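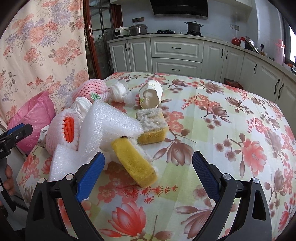 *Fig. 4. Fingers open over the yellow sponge, ready for the soft grip test.*

## 4. Comparing finger pads on soft stuff

Okay, so by now you've got the handheld gripper put together and the camera talking to your laptop (if not, go back to section 3, I'll wait). This section is the fun one! You're going to try different finger pads on things that squash, and find out which set you want to leave on.

I did my own comparison at a kitchen table with a flowery tablecloth, and I'd suggest you do the same sort of thing. A plain gray bench makes every pad look great. A sponge on a busy print, with foam sleeves and crumpled paper close by, shows you a lot more about how the camera and the fingers get along.

**You'll need:**

- the gripper with the blue textured pads fitted, two to a finger
- the smooth Tedham pads from the spare parts bag
- a small screwdriver
- two kitchen sponges, one newer and one pretty beat up
- a few light things: a paper cup, a foam fruit net, a tissue, a plastic bag

### Setting up

1. Check the silver screws on the black finger joints. Snug is plenty. I cranked mine down the first time and the left finger lagged behind the right for a whole afternoon before I figured out why.
2. Squeeze the trigger all the way and let go, 6 times. Both fingers should come back wide open every time.
3. Start the camera preview and look for both fingertips. If one is missing, loosen the mount, nudge it over, and tighten it again.
4. Put your things on the table. Let them overlap a little! Samina Lodhi, who tested the Burkerham version of these pads, likes to dump everything out of a bag and leave it however it lands, and I've come around to her way.

> **Note:** Window light matters. If the preview goes pale on the bright side, lock the exposure before you record anything. Otherwise you'll be comparing lighting and calling it grip.

### Running the test

5. Bring the open fingers down on either side of the newer sponge. Tilted is fine. You want to see what the pads do with a corner as well as a flat side.
6. Close slowly until the sponge just starts to give, then stop. Lift it a hand's width and hold for a slow count of three.
7. Set it down, open all the way, and write down one of three things: held, slipped, or twisted. Please resist adding "sort of held." I have a notebook full of those and it's useless.
8. Do the same with the worn sponge. The scouring side and the foam side grip very differently, so note which way it was facing.
9. Move on to the light things. The foam net is my favorite troublemaker. It squashes to almost nothing and then springs open when you let up.
10. Swap to the smooth pads and go again from step 5, same objects, same order.

I do 30 lifts per pad set. Tamer Karam does 57 and swears the extra ones are worth it, but he also has more patience than I do (and a better chair).

> **Caution:** Keep your other hand out from between the fingers when you're swapping pads. The spring is stronger than it looks, and a pinched knuckle will put you off the whole project.

> **Caution:** Don't practice on a stove or counter that's in use. Stick to the table.

### Reading your results

On my last run with the smooth pads, 19 of the 30 lifts went down as "held," and most of the trouble came from the sponge turning as it left the table. The textured pads did better on both sponges but tended to snag the thin bag and bring it along for the ride. If your work is mainly dishes and sponges, go textured. For tissues and thin plastic I'd try the smooth ones first.

If you get lots of "twisted," you're probably closing with one finger touching early. Center the gripper a bit more before you squeeze. If it still twists, go back to step 1 and check those screws.

Save your notes with the pad name and the finger opening you used. You'll want both in section 5, where we put the same fingers on the Phromma arm and see how much of this carries over.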